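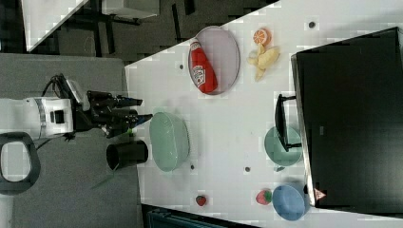 Loredana Leone

Chapter 3
Comparing Two-Finger Grippers

A gripper that does well on blocks may do poorly on a mixed table. Bowls, a cup lying on its side, a squeeze bottle and toy fruit each call for a different approach angle and finger opening. This chapter sets out a method for comparing 2 grippers on the same arm, using 374 grasp attempts from the Marras trials. Section 3.1 defines a successful grasp. Section 3.2 covers finger length and clearance above the table. Section 3.3 treats controller settings, which must stay fixed while the grippers are changed. Readers should know the force terms from Chapter 2.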